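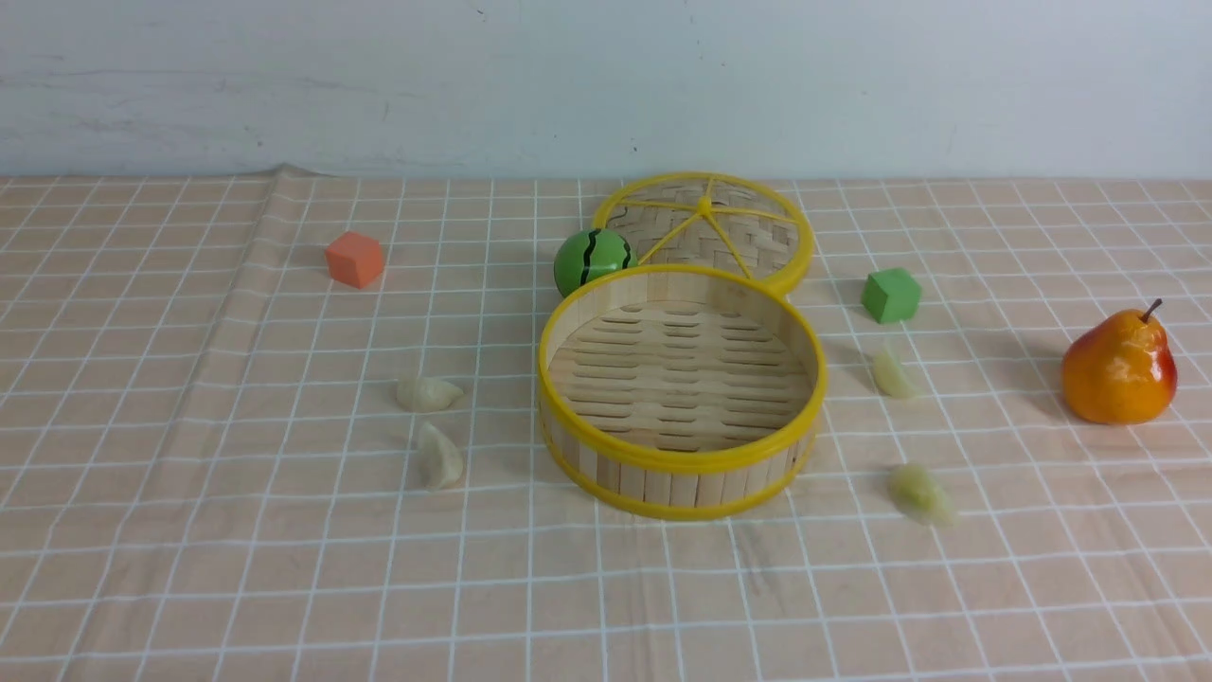
Please say at the start of this section that a held parcel can still be released, one importer wrote in a comment on the last edition, as I had already told my customer it was lost.

6. Responding to a hold notice

This section applies to consignments with the status HELD in Sorotura. A hold suspends the declaration until the customs authority decides to release, return or seize the goods. Only the authority can make that decision. Sorotura passes messages in both directions and cannot lift a hold.

Before you start

You need an account with the Declarant or Supervisor role, the consignment number and a copy of the hold notice. Users of the Kirnik carrier link must switch off automatic resubmission under Settings > Carriers.

CAUTION: Do not cancel the declaration and enter the goods again under a different commodity code. Most authorities treat a second declaration for held goods as a false statement.

To open the reply form

1. Select Consignments > Held.
2. Open the consignment and select the Notice tab.
3. Read the reason code. Codes beginning with P mean that the goods may be prohibited or restricted. Codes beginning with D mean that a document is missing.
4. Select Reply. The form stays open for 20 minutes without activity, then closes and discards any text not saved as a draft.

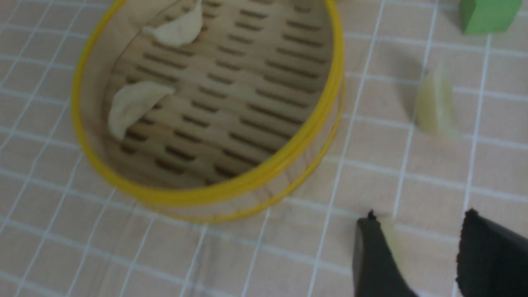 Fig. 2. Bamboo steamer with yellow rim, on a cloth with a grid pattern.

To complete the reply

5. In Goods description, state what the article is, what it is made of and what it is used for. Trade names alone are not accepted. The limit is 600 characters, including spaces.
6. Attach the invoice and any permit. Scans must be legible in black and white.
7. For P codes, tick Request for review if you believe that the restriction does not apply. Enter the rule or ruling you rely on in the box that opens.
8. Select Check, correct any field marked in red, then select Send.

The status changes to REPLIED. If it still reads HELD after about two hours, check the Outbox for a failed message and send it again from there.

Note: Where a restriction has been lifted or narrowed, goods held under the old rule are not released automatically. Send a reply for each consignment.

Note: The code tables supplied by Pavari were last updated on Friday, January 15, 2021. Notices issued in December may show codes from the earlier table. Select Table > Previous to look them up.

For goods marked SEIZED, go to section 7.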